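# Chapter 4: Clearing and Wiping the Table

Most of us learned to wipe a table before we learned to tie our shoes, and I dare say most of us learned it badly.

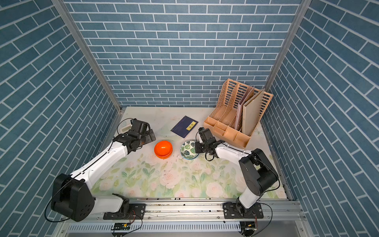
I certainly did, and it was not until I took my first post in the kitchens at Grustside, which served 24 tables at a sitting, that somebody took the cloth out of my hand and showed me how to start again. So please don't feel insulted that a whole chapter of this book is given over to it!

We shall begin with dry debris, by which I mean crumbs, specks of soil from a plant pot, spilt tea leaves and anything else that will smear if a wet cloth reaches it first. Bowls are moved before any sweeping is done – lifted, please, never dragged – and set down somewhere they won't be knocked. A patterned cloth or mat needs a second look, as small dark bits hide very happily among printed leaves and roses, and it helps to bend down and look across the surface towards the light.

After that we come to the wiping itself, and to the old Erholm method of folding a cloth into quarters so that a clean face is always ready. Students at Cardoso tell me they find the folding fussy for around a week and then can't do without it.

By the end of the chapter you should be able to:

- clear a table in a sensible order
- gather dry crumbs without scattering them on the floor
- choose between a brush, a dry cloth and a damp one

You will need a soft brush, a small dustpan and two cotton cloths. The practical work starts in section 4.1, and the table of stains is in Appendix 7.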